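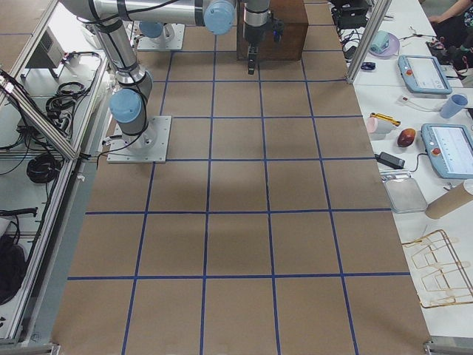

Gallery: the Rowbotham box on the gridded table

Rowbotham is our working name for a dark brown wooden box that has been in the object store at Pernau for several years. It is one of the plainest things in the collection and also one of the most useful, with a flat face, square corners and a strong grain. This page collects views of it on the gridded table, with notes on the finish, the light and the marking-out of the table.

The finish is the main interest. The box is listed in the Ramau inventory as item 698, and the old entry says only "box, brown, good." That was not enough to match a replacement against. A few more words are set down below for anyone who has to look for a second one.

Grain and finish

The large face is reddish-brown and glossy, in the color range of walnut. We have not tested the species, and the inventory gives none. The grain is fine and runs straight for most of the length, darkening toward one edge.
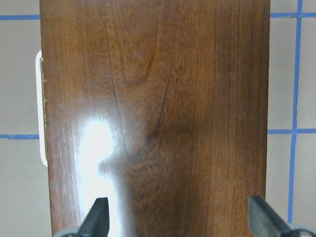 Two figures break up the straight grain. The upper one is a set of nested arches with points, the kind usually called a cathedral. The lower one is a dark swirl with wavy lines, and a long diagonal line connects the two. Anyone comparing boxes should look for that diagonal first. The arches are common on this sort of surface and prove very little on their own.

The finish also has fine scratches and small pale specks. They show best next to a reflection, where the light catches them, and are easy to miss elsewhere. Leave them alone. A polish was suggested in February and turned down, as it would change the gloss and make the earlier notes useless.

Light on the large face

Gloss is the main difficulty with this object. A light placed badly washes the color out to a pale tan, and the grain under it can't be read. Judge the color from the part of the face that is clear of glare. The narrow side is better for this – it is duller and gives a steadier brown, although the figure of the grain has to be taken from the large face. 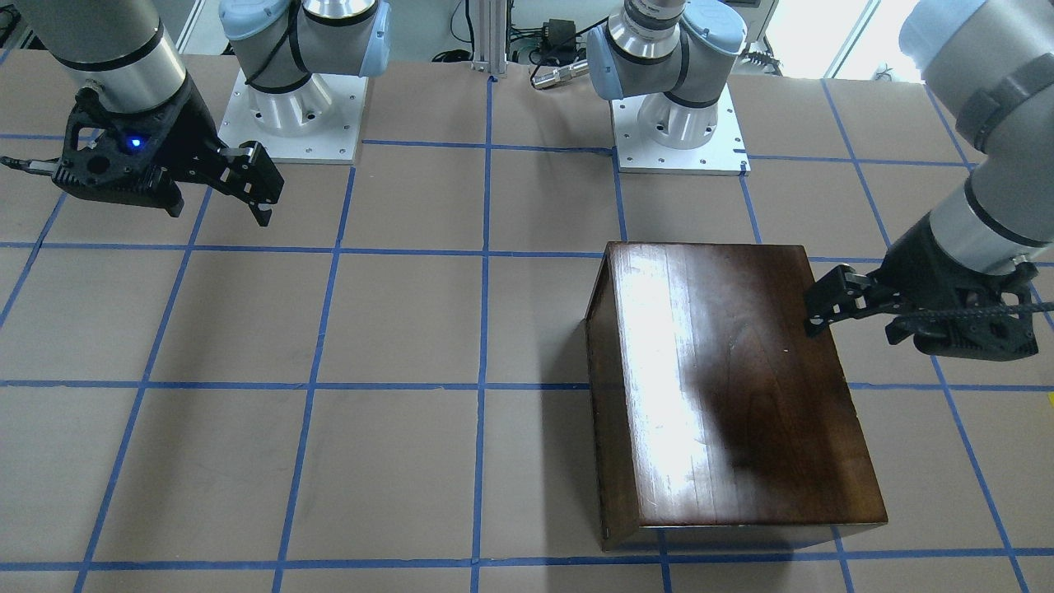

The box right of center, with a bright streak down the left part of the large face. Soft shadow to the left; the narrow side is matte.

The table

The table is covered in brown kraft paper and marked out in blue tape. Tape was chosen over pen so that a single line can be lifted and laid again without changing the paper. Small creases in the paper are ignored. A tear is patched from below, and a tear longer than 80 mm means a new sheet.

Positions are written as column, then row, counted from the near left corner. Older Pernau notes count from the far side, so check which system a note uses before moving anything to match it. 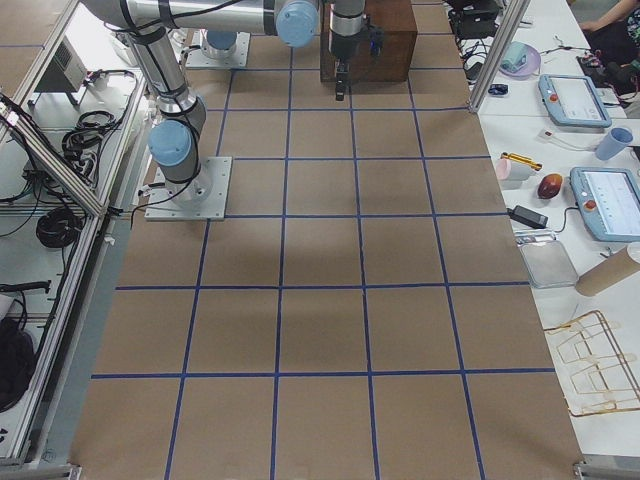
Dramumum, February

The box is at the far end of the table, with the grid running up toward it. The tape lines are straight and evenly spaced. The squares look narrower toward the far end, an effect of viewing angle – take distances from the tape and never from a picture. Faint creases in the paper have been noted and need no work.

Related entries: item 164 (tape and paper stock), sheet 6 (table layout).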